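Our Visit to the Robot Open Day at Druro
Project report, Introduction to Automation

Our group chose the open day at Druro for our field project, mostly because one of us had an aunt in Sketness and we could all squeeze in there for the night. Doors opened on Sunday at nine, and by the time we had found the parking lot (the signs for it were very small) there was already a line down the ramp. Everyone was friendly, though, and somebody handed us coffee before we had even given our names.

The morning was a talk in the big hall, which had 300 chairs and was nearly full. We learned how the Ullus project teaches robot arms to do small household jobs by having people do the jobs first, holding a gripper tool in one hand. So far they have saved 1446 of these recordings, and the speaker seemed very proud of that number – as I think we would be too!

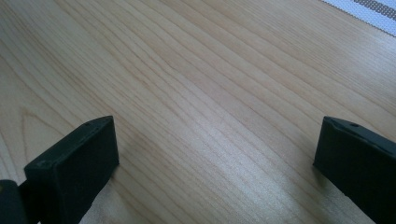
Part 2: The Hand-Held Gripper

After lunch we went up to the workshop, and this was the part we had all been waiting for. The tool has two dark, blocky fingers, and with them spread wide over the pale wood there is a big gap between the tips. I had expected something thin and delicate, like tweezers, so the chunky shape surprised me. The wood was shiny enough to throw back a bright patch of light, and one of us asked if glare like that bothers the camera. Our guide said that it can, and that they record on different surfaces partly for this reason.

Each of us got a turn of 2 minutes. My own task was folding a napkin, and I was terrible at it, because you keep wanting to help with your other hand. Our best folder needed 40 seconds for hers – the guide clapped.

We would have liked to see the Tambunan arm run as well, but that demonstration was full by the time we got to the sign-up sheet. Our notes on the morning talk are in the appendix, along with the questions we sent in afterward.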